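Skelance Hand-Held Gripper Pair: Notes from the Drondell Open Day

Reviewed November 3, 2018

Skelance sells a pair of hand-held parallel grippers for recording manipulation tasks without an arm. The operator holds one in each hand, performs the task, and the recorded motion is used later to train a policy for a fixed robot. I had read the data sheet in August and wanted to try the hardware before recommending it to our lab. Drondell, the regional distributor, set up three stations at its open day and allowed visitors to use the equipment under supervision. I spent 40 minutes at the soft-goods station.

Build

The bodies are black plastic, and the finger assemblies are held on with countersunk screws. Each gripper weighs 700 grams with the battery fitted. That is acceptable for short sessions. By the end of mine I felt it in the wrist, mostly on the left side, where I grip harder than I need to. The handle is sized for a medium hand. Brenda Fothergill, who ran the station, has smaller hands than I do and kept her thumb over the top of the housing instead of on the trigger rest. The manual does not show this grip, but it worked for her and I adopted it for downward presses.

Trigger travel is long and linear. There is no detent at first contact, so the operator judges contact by eye and by a slight increase in resistance. On rigid parts this is enough. On thin film it is not, and I closed on air several times with the display reporting a successful grasp.

The task

Fothergill's routine for printed plastic bags was to hold the material down with one gripper, pinch a fold with the other, then pull the fold away to open the layers. Bags are a hard test. The film slides, the folds collapse, and the glossy surface confuses depth estimation. Drondell deserves credit for not limiting the demonstration to blocks and cups.
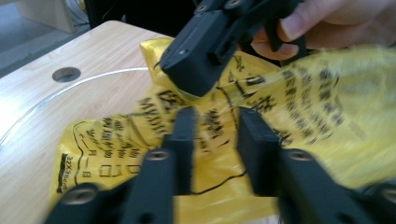
Fingertip clearance is the main constraint when both grippers work close together. The tips are blunt, and at small separations the two bodies compete for the same space. I could bring them together without a collision if one came in steeply from the far side and the other stayed low. Any shallower and the housings touched before the pads reached the fold. A narrower tip would solve most of this. Chi-keung Huang of Skelance told me one is in testing but would not give a release date.

Results

I logged 67 attempts at the pinch-and-pull and counted 43 as clean, meaning a single fold captured and no regrasp. Almost 40 percent of my failures came in the first ten minutes, so there is a learning curve and the figure should not be read as a hardware limit. Aitana Quintana, another visitor, did better than I did with the same pair. She closed the fingers slowly and let the film bunch between the pads before lifting.

Recorded trajectories were available for playback at the next table. Position traces were smooth. Gripper width showed a small offset between left and right units, which Huang attributed to calibration — the procedure takes two minutes and had been skipped that morning.

Complaints

The status light is on the underside and cannot be seen in normal use. The battery door opens under moderate pressure from the palm. Replacement pads are sold only as part of a full finger assembly.

Verdict

Suitable for rigid objects and thick textiles as shipped. For film and bags, wait for the narrow tip or plan to make your own. I have asked Drondell for a two-week loan and will repeat the bag test with both units calibrated.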